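Is the Casero "level" app worth paying for, or is my ball trick good enough?

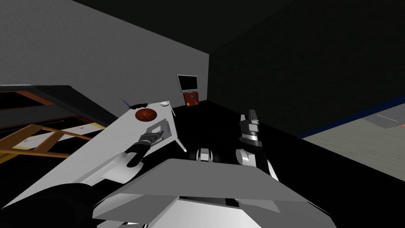 Basketball on a long white table, gray tray next to it.

plumbish_dan
Posted Monday, 7:40 pm
Got an ad for the Casero floor survey again. They want 200 to walk through your house with a tablet and hand you a map of every dip. My place in Clasurcombe is old and the kitchen runs downhill toward the back door, I know that much already. My method is to put a ball down, let go and see where it heads. Why would I pay anyone for more than that?

sillplate
A ball tells you which way. It doesn't tell you how much. You could have a quarter inch over the whole room or two inches and it will still roll to the same wall.

plumbish_dan
Fine, but it rolls faster on the bad one.

sillplate
And how fast is too fast? You see the problem. Also a basketball is a poor pick. It has seams and a valve, and if it's a little soft it will sit still on a slope that would bother me. Use a marble on bare floor if you must.

gritty_oak
I'd skip both. A marble will follow the cup in a single floorboard and you'll swear the house is falling over. Been there, spent a weekend in the crawl space for one bad plank.

kettleworks
I had the Casero survey done. Nice colors on the map. When I asked what the numbers were measured from, the guy said "the baseline" and could not tell me where that was. Make of that what you will.

hollis_rd
Counterpoint, I paid for one before we bought and it got us a price cut from the seller. People take a printed report more seriously than you waving a ball around.

kettleworks
So it's good for haggling. I'm still not sold on it for finding out if a floor is sound.

sillplate
Water level. Clear tube, some 30 feet of it, a few drops of food coloring. Mark the wall at each corner and measure down to the floor. Costs less than lunch and there's no baseline to argue over.

gritty_oak
Agree on that, with one gripe - bubbles. One in the line and your marks are junk. I got a Sernuver laser for 50 and haven't touched the tube since.

sillplate
Did you ever check the laser? Shoot a mark on a far wall, turn the unit around, shoot it again from the same spot. Cheap ones drift.

gritty_oak
No. I will now, thanks for ruining my evening.

plumbish_dan
OK, tube it is. I'll do all 3 rooms on the back side and post what I get. Still keeping the ball.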